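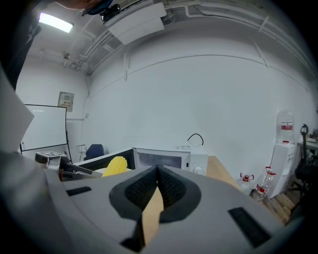

Week 4: Working from family papers and obituaries

Family History Research, Tondley Evening Program
Tutor: Benedicta Odoi

Reading before class: the Salameh letters, first bundle only. Leave the wartime postcards until week 5.

1. What an obituary is good for

A printed obituary is usually reliable for the date and place of death, the person's occupation and the names of surviving children. It is weaker on anything that happened early in life. The writer was often a colleague or a son-in-law, working from memory a few days after the death. Treat birthplaces, schools and the names of grandparents as leads until you have a certificate or a parish entry.

Professional journals and local newspapers often ran separate notices for the same person. Get both. The journal will give the career and the newspaper will list who came to the funeral — cousins turn up there under their married names.

2. The Kevby notice

Our class copy was run through text recognition software and has the usual faults: "rn" read as "m", stray capitals, a 3 that should be an 8. Transcribe what the paper says, including its spelling. Put your own corrections in square brackets.

The notice gives his age as 90. The burial register has 89. Record both figures with their sources and move on.

3. Naming people in group portraits

Write down who supplied each name and when. A name pencilled on the back in a later hand is evidence of what someone believed at that time. If a sitter is unknown, write "not identified" and give the position, left to right, front row first.

Watch for repeated first names. The Salameh family used the same three for 100 years, and two of the cousins were born 8 months apart.

4. Citing

Author or creator, title, date, where held, page or item number. For a letter in private hands, give the owner's name and the town, with permission.

For next week

Transcribe one obituary from your own family, or use the spare in the folder. Keep your covering note to one page. The reading room has 35 seats and fills early, so book if you need the microfilm.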